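Home News Community Sport What's On Contact

Two-armed folding robot takes shape in Otska workshop

March
By a staff writer

A pair of robot arms being put together at the Trusen shared workshop in Otska can now pick up a piece of cloth, pass it from one arm to the other and lay it out on a table, its builders say. Folding it neatly is taking longer.

The build is called Kamolrat and has been going since last winter. Members work on it in the evenings, mostly after 7 pm, when the big saws have been shut down and there is less dust in the air. There is no company behind it and no plan to sell it.

The group started out wanting a machine that could fold tea towels for the workshop kitchen. That is still the stated aim, although most of the work so far has gone into the step before folding, where the machine has to find two corners of the cloth and get hold of both.

"You drop a towel on a table and it never lands the same way," one of the builders said. "A person doesn't think about it. We have spent months thinking about it."

The group set aside 500 dollars from workshop funds for the first stage. The arms themselves were bought second-hand by members who wanted to learn on them, and are not counted in that figure. The money went on aluminium extrusion for the frame, power supplies, cable, a small camera for each wrist and a roll of dark fabric to hang behind the work area. The fabric was a late purchase. Pale walls had been confusing the software, which had trouble telling where a white cloth ended and the wall began.

Lighting caused a similar problem. With one strong lamp, the cloth came out very bright and the arms threw shadows across it. The software sometimes took the edge of a shadow for the edge of the cloth and closed the gripper on nothing. A second lamp was tried and taken away again when it washed out the creases, which the software uses to work out how the cloth is lying. The builders are now running with a single lamp and training the software on pictures that include the shadows.

The software is called Plirnirau and was written by members of the workshop. It runs on an ordinary desktop computer that was already in the building. An operator guides the arms through a task by hand while the cameras record, and the program then tries to repeat what was done. Each session is saved with notes on which cloth was used, where the lamp stood and who was driving.

By the end of last month the group had recorded 169 sessions. A fair number were thrown out. In some, the cloth had slid off the table before the recording started properly. In others a camera had been knocked out of line and nobody noticed until the next evening. There is now a checklist taped beside the power switch, and the cameras are checked against a printed pattern before each session.

The gripper fingers have been through more changes than any other part. The first set was printed in hard plastic and let the cloth slip whenever it was pulled tight. Rubber faces held better but picked up lint, and after an hour or so they were no better than the plastic. The current version is the sixth. The builders say it grips thin cotton well and struggles with anything heavier than a bath towel.

Files for the fingers are kept on the workshop's shared drive, and members of other groups in the building have begun borrowing them. One is being adapted for a jig that holds small circuit boards during soldering.

Passing cloth between the arms was added in the new year. Until then each arm worked on its own side of the table, and anything that landed in the middle had to be moved by hand. With both arms reaching into the same space, there was a risk they would hit each other. That has happened twice, both times at low speed. One collision cracked a finger and the other pulled a connector loose.

Since the second collision the arms have been limited to a slow speed whenever they are close together, and a stop button has been fitted at each end of the bench. The workshop's safety rules also require a second member to be present whenever the machine is powered. For most of the summer that meant the arms sat idle on evenings when only one builder could get in.

"It's slow to watch," another member of the group said. "People come over, they look at it for a minute, then they go back to what they were doing. That's fine. We'd sooner have slow than broken."

The latest trial ran over 48 attempts with the same cotton cloth. The group has not put out full results and says it wants to repeat the trial with different cloths first. Members said the arms did best when the cloth started out nearly flat, and that a cloth dropped in a tight heap was still beyond them on most tries. When one corner was hidden underneath, the program tended to grab the nearest fold instead, lift it and then stop.

A fix for that is being tested. The arms lift the cloth from any point, let it hang for a few seconds and then look for a corner lower down with the free gripper. It adds time to every attempt. It also depends on the cloth hanging still, and the workshop's roller door lets in a draught – enough to set a light cloth swinging. The bench has been moved closer to the back wall and a strip of foam has been fixed along the bottom of the door.

Space remains a sore point. The bench takes up a corner that was previously used for storing sheet timber, and some woodworking members have asked when they will get it back. Under an arrangement reached in the new year, the robot group has the corner until the middle of the year. After that the frame may be cut down and put on castors so it can be rolled out of the way, though the builders are wary of that idea. Every time the frame is shifted, the cameras have to be lined up again, and some of the older recordings may no longer be much use.

The next job is wiring. Cables to the wrists were put on in a hurry and have begun to catch when an arm turns fully to one side. The group plans to take both arms off the frame, run new cable through clips along the upper housings and test each joint separately before going back to cloth. They expect to lose a couple of weeks to it.

Once the arms are back on, members want to try a simple half fold, with both grippers carrying one edge of the towel across to the other. A version done entirely under hand control worked on most tries. The program has yet to manage it on its own without leaving one side well short.

The workshop has set aside one evening a month for people who want to see the machine running or have a turn at guiding the arms. Visitors need to sign in at the front desk, wear closed shoes and tie back long hair. Children can attend with an adult but cannot operate the arms. Sessions start at 7.30 pm and the side gate is left open until 8 pm.

The group is also asking for old cloths. Tea towels, pillowcases and plain napkins are all wanted, washed and in any condition short of falling apart. Patterned ones are welcome, as nearly everything used so far has been white. They can be left in the tub inside the front door of the Trusen workshop during opening hours.
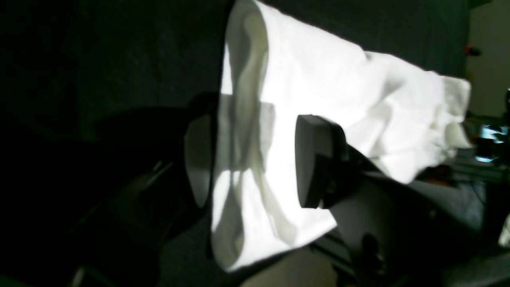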